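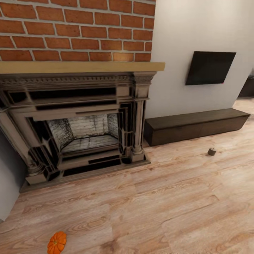
Newsletter > Autumn issue > Projects > Teaching by remote control

The home tasks project at Kivach has reached the end of its first round of demonstrations. We recorded 200 of them in September, all in the simulated house we call Vesta, and kept 166. Several members asked at the last open evening how the teaching part is done, so this item is mostly about that, with a few notes on what we would change.

The idea is simple enough. A person drives the robot through a household task by remote control, and everything the robot does is saved: where each joint was, what the cameras showed, when the grippers opened and closed. Once there are enough of these recordings, a program is trained on them and then has a go at the same task by itself. The person driving doesn't write any rules. They only do the job, again and again, as consistently as they can manage.

We drive with a pair of small leader arms bolted to a bench in the Vunamholm workshop. They were made for us by Karabulut and have the same joints as the arms on the screen, only lighter and a good deal shorter. You hold one in each hand and the simulated arms follow. Squeezing the trigger closes the gripper. A foot pedal starts and stops the recording, and a second pedal throws the recording away if you know you have made a mess of it. Driving the base from room to room is done with a thumb stick on the left handle, which takes some getting used to while the left arm is also meant to be holding something.

Most people find the arms easy within an hour. The hard part is judging depth. On the bench you can see your own hands, but the robot's hands are on a screen, and from the wrist view a wooden surface gives you very little to go on when the gripper is wide open above it.
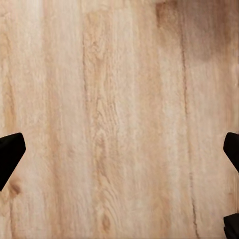 New drivers tend to stop too high and close on air, or they carry on down until the fingers meet the wood. Both are a nuisance in the data. The first teaches the robot to hesitate and the second teaches it to press. We now ask everyone to come down in one slow movement, stop, and only then close the fingers. If you have misjudged it, lift up properly and start the approach again. Don't shuffle sideways at the bottom. A clean second try is fine to keep and may even be useful, as the robot will need to know how to recover.

Other house rules that have settled down over the month:

Move at the speed you would use with a full cup of tea. Fast driving looks impressive and trains badly.

Look before you reach. If you can see the object on your bench monitor but the robot's own cameras can't, the recording is asking the robot to learn from something it will never be shown. Turn the head first.

Keep still for a second at the start and at the end. The trimming script looks for those pauses and makes odd cuts without them.

Write down which hand went first. It matters more than we thought.

That last rule came out of the two-handed work. For single-handed jobs there is one obvious way to do most things, and our drivers agreed with each other without being told. Two-handed carrying was different. One driver would take hold with the left, steady the object and bring the right in after. Another would close both together. Each way works, but a program trained on a mixture of them sometimes tried to do half of each, and the object went on the floor. We settled on closing both grippers together and recorded that part of the set again.
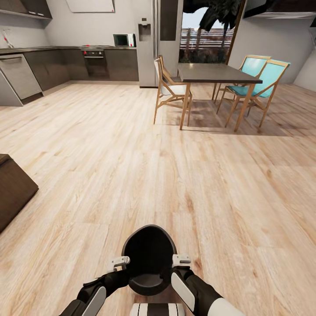 Two-handed hold on the black oval piece, with the kitchen and dining table ahead.

Carrying is also where the leader arms show their limits. They don't push back, so you can't feel how hard the grippers are squeezing, or whether one arm is fighting the other. In the simulator that shows up as a tremble in the object, and if you keep on it will jump out of the grip. The cure is to relax your hands a little after the lift. It sounds vague when written down, but people get it quickly with someone beside them on the bench.

As for the recordings we dropped, most were simply too slow or had a long wander in the middle. A handful were lost to a fault in the saving script, where the wrist camera and the joint readings drifted apart over a long take. That is now fixed, and takes recorded before the fix have been checked one by one. If you drove in the first week and want to know whether yours survived, the list is pinned up beside the bench.

We had a longer discussion about how tidy the set should be. My own view was that we should be strict and keep only the smooth takes, so the trained program has a clear pattern to copy.
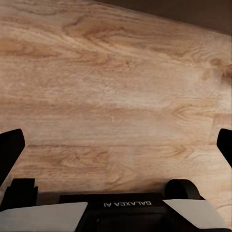 Houda El Khatib disagreed, and wrote afterwards that a set made only of perfect takes leaves the robot helpless the first time it is a finger's width out. She would keep any take where the driver missed, saw it and put it right, as long as the notes say so, and would rather we dropped the ones where the driver got lucky with a poor approach. Her other point was that we should change drivers more often, as tired hands cut corners by the end of a long session.

We are going to try it her way for the next round. Sessions will be shorter, with 2 drivers sharing the bench and swapping after every 6 takes. The one resting will write the notes, which should also help with the missing entries – there were a lot of blank lines in the log for September.

The training run on the kept recordings is still going and we will print the results in the next issue, good or bad. In the meantime the bench is open to any member who has done the safety talk. New drivers start on the single-handed tasks. Please put your name on the sheet by the workshop door, and leave the leader arms in their cradles when you finish, with the power off.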